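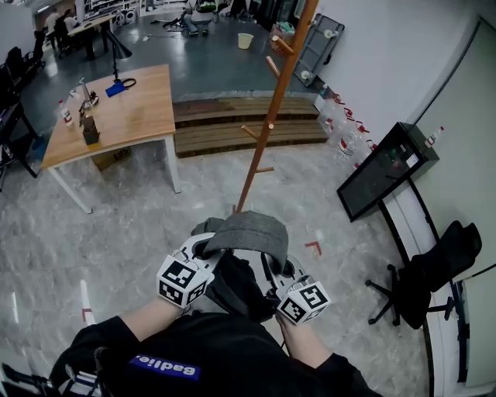

Photo: Jekwood Workshop Notes

Hanging knitwear and soft garments on a peg coat rack

A freestanding rack with a single pole and short pegs stores outerwear in very little floor area. Its weakness is the peg. A peg puts the whole weight of a garment on a small patch of fabric, and knit fabric stretches under that load. The notes below apply to wooden racks with pegs at several heights.

Position

Set the rack on a level part of the floor. On stone or tile, check that every foot makes contact, and place a felt pad under any foot that rocks. Keep the base away from the edge of a step or raised platform. A loaded rack knocked near an edge has nothing to stop it. Leave 26 inches of clear space on the side from which the rack is used.

Loading order

Heavy coats go on the lower pegs, hats and caps on the upper ones. Load opposite sides in turn. Four coats on one side of a single pole will pull it out of plumb, and the joint at the base loosens with time. If the pole can be turned by hand, tighten the base fitting before hanging anything else.

Knit caps

Do not hang a cap by its edge. Open the cap and lower it over the peg so that the crown carries the weight. If the peg is narrow enough to leave a point in the knit, cover the end with a wooden ball or a rolled strip of felt. Gray and other light yarns show marks from raw wood, so sand and seal any unfinished peg first.

A cap that has come off the rack bunched up should be shaken once and laid over the hand to find the crown before it goes back. Stretching it over the fist to remove creases widens the band.

Black fabric

Black jersey and fleece pick up lint from any knit item next to them. Give them a separate peg, preferably on the far side of the pole. Brush in one direction with a dry clothes brush. For garments without a hanging loop, sew a 4-inch length of cotton tape into a ring and stitch it to the inside neck seam. Use doubled thread and catch the seam allowance only, so that no stitches show on the outside.

Damp items

Lay wet knitwear flat on a towel until it is dry. Hung wet, it will lengthen and keep the shape of the peg. Damp coats may be hung if they do not touch each other. Wipe water off the pole and pegs the same day, as standing water lifts most clear finishes.

Care of the wood

Dust the pole from the top down. Twice a year, wipe it with a cloth wrung out in plain water and dry it at once. Scratches around the pegs can be rubbed with 600 grit paper along the grain and touched up with a wax stick close to the original color. Orange-brown finishes are hard to match, so test the wax under the base first.

Loose pegs

Pull the peg, scrape the old glue from both surfaces, and refit with wood glue. Wipe away any squeeze-out with a damp cloth. Leave the peg unloaded for 26 hours. If it is still slack in the hole when dry-fitted, wrap the end with a single wood shaving before gluing.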